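The Wurine birthday chart book: a review from a house that argues about number ones

By Setareh Ghorbani
Posted Dec 8, 2023

I have wanted somebody to make this book for years. If you've ever gone down the rabbit hole of working out which song was at the top of the charts on the day you were born (and then your mum's birthday, and then the dog's), you'll know the websites that do it. They're fun for five minutes. Then the ads jump about, you lose your place, and somebody at the table says "hang on, was that the week before or the week after?" and you have to start over.

The Wurine Book of Birthday Number Ones is a big, chunky hardcover that does the same job on paper, and I love it! I've had my copy since May and it has barely spent a night on the shelf.

What you get

There are 971 pages, so it's no lightweight. The bulk of it is week-by-week listings, one column for the UK and one for the US, with the song, the artist and how many weeks it had been sitting at the top. Down the outside margin there's a thin strip for everything else: day of the week, star sign, whatever film people were lining up for, a bit of weather if the weather was worth mentioning. At the back you get an artist index and a title index, and two ribbon markers so you can hold your place in one year while you flick to another. I didn't think I'd care about the ribbons. I use both of them constantly.

It comes in a plain slipcase with a fold-out card that shows every year on one sheet, colour-coded by decade. Ours is stuck to the pantry door.

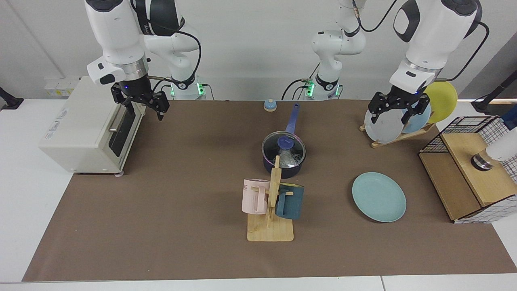
Toaster oven and dish rack.

How it's laid out

The thing I'd worried about was finding dates, because charts run by the week and birthdays don't. If you were born on a Wednesday, which chart is yours? The book handles it very nicely. Each entry gives the full span of days it covers, so you just find the span your date falls in and read across. The UK and US weeks don't line up with each other, and the designers haven't tried to fudge that. The columns are staggered, a bit like bricks, and once your eye gets used to it you can see straight away that one country had moved on while the other was still playing the old song.

My first go took me a couple of minutes and some muttering. By the end of that first evening my nephew was calling out dates from the couch and I was answering before he'd finished saying the year.

The print is small but clean. Song titles are in bold and artists are in regular weight, and there's a little triangle next to any record that came back to the top after dropping off. I adore the triangle. There are more of them than you'd think, and they tend to bunch up around Christmas.

The writing

Every year opens with two pages of scene-setting, and this is where I expected to skim. Most books like this give you the same paragraph with the names swapped out. Somebody at Wurine clearly grew up with a radio in the kitchen, though, and it shows. The pieces talk about what it was like to wait for the countdown, to tape songs off the air with your finger on the pause button, to hate a number one so much that you'd walk out of the milk bar when it came on. They're warm and a bit cheeky and they don't assume you were there.

The early rock and roll years are the strongest. I also really enjoyed the late seventies, where disco and novelty singles and punk are all elbowing each other and the writer is obviously having a ball. The nineties get a bit breathless, but then so did we.

I'd have liked more about the songs that got stuck at number two. There's one short section on them near the back, only 10 pages, and it's so good that I read it in one sitting with my tea going cold. Please do a whole book of those!

Using it with other people

On your own it's a lovely browse. With other people it's a riot. Here's what we do at our place:

One person has the book. Everybody else writes down what they reckon was number one on the day they were born, in both countries if they're feeling brave. The person with the book reads out the real answer, and then (house rule) you have to sing at least one line of it, or hum it if you don't know the words. If you've never heard it at all we play it, and there's always someone in the room who knows it after the first two bars and is thrilled about it.

My aunt got hers right on the first try and has been unbearable since. My brother was certain his was a Bowie song and it was not a Bowie song. He asked to see the page. He asked to see the page again the following weekend.

It's good for anniversaries too. We made a playlist for my parents using the number one from each of their wedding anniversaries, and the book made it dead easy to pull together over a single afternoon. Some of those songs are dreadful. They danced to all of them.

How it compares

I've owned two others in this line. The Karimi Pocket Charts is the one I'd had for years, and it's a solid little paperback. It fits in a glovebox and it's handy for settling a bet, but it only gives you the UK, and there's no index by title, so if you know the song and want the date you're stuck.

The Stodance Hit Calendar is closer to what Wurine is doing. It covers both countries and the pictures are terrific, with lots of old record sleeves in full colour. But it's arranged by calendar day, with all the years bundled together under each date. That's great if you want to look up one birthday and see every year at once. It's hopeless if you want to read through a summer and watch the charts change, and reading through a summer is my favourite thing to do with a book like this. I still pull it out for the sleeves.

If I could only keep one it'd be the Wurine, easily.

The niggles

It's heavy. You won't be reading it in bed unless you've got strong wrists or a cushion on your lap. I read it at the table, mostly, and it does lie flat once you've broken the spine in a bit, although the first few years and the last few take some persuading.

The slipcase is a snug fit. Mine has scuffed the corners of the cover already, and I've stopped bothering with it.

There are no Australian charts. I know, I know, it says UK and US on the front and I bought it with my eyes open. But it does sting a bit to look up the summer I turned sixteen and find that the song that was absolutely everywhere at our beach doesn't get a mention. There's a line in the introduction that hints at more volumes to come. I've got my fingers crossed.

And I found a couple of slips in the margin notes, including one star sign that's off by a day. The chart entries I've checked against my own old notebooks have all matched, and I've checked a fair few.

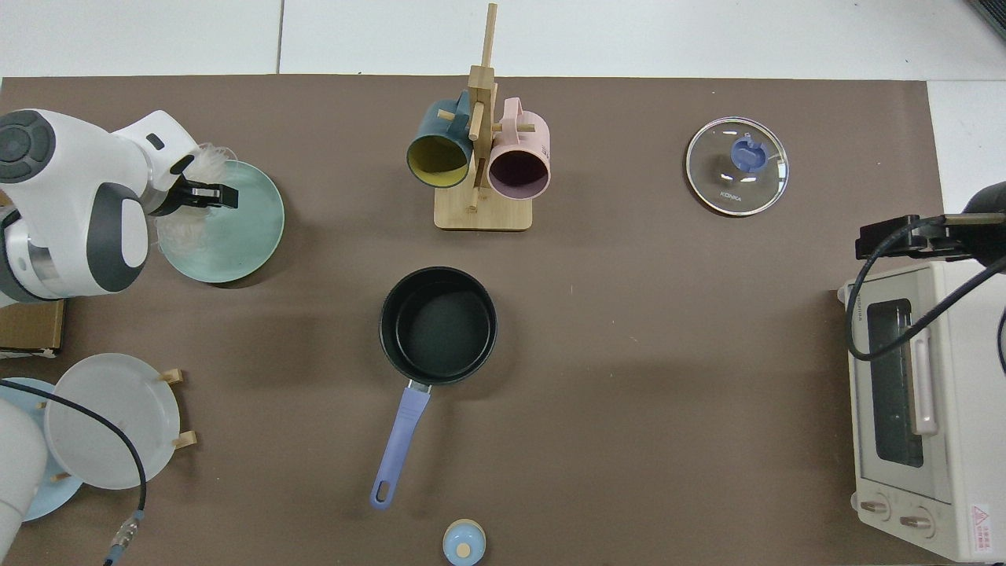 Price and where I got it

I paid $125 at the bookshop in Tullcombe, which made me gulp at the counter. It's a lot for a book, even a big one. For me it's been worth every cent, because it gets used nearly every week and it's the first thing visitors pick up. If you only want to look up your own birthday and then put it away, borrow it from the library or stick with the websites.

They had it shrink-wrapped, so ask if there's a display copy before you decide. Ours had one behind the register, and it was seeing those staggered columns that got me over the line.

Who would like it

Anyone who remembers listening to the countdown, for a start. Quiz people will get a lot out of it as well, and so would anybody who has to come up with a present for a big birthday and is sick of giving wine. My nephew is fourteen and he's had it off me twice now. He's working his way through the eighties and has Opinions about power ballads.

A tip if you're giving it as a gift: put one ribbon at their birth week and the other at the week they turned eighteen before you wrap it up. I did that for a friend from work and she rang me that night to talk about the second one for the best part of an hour.

My rating is four and a half stars. The missing half is for the slipcase, and I'd hand it back tomorrow if they brought out an Australian edition.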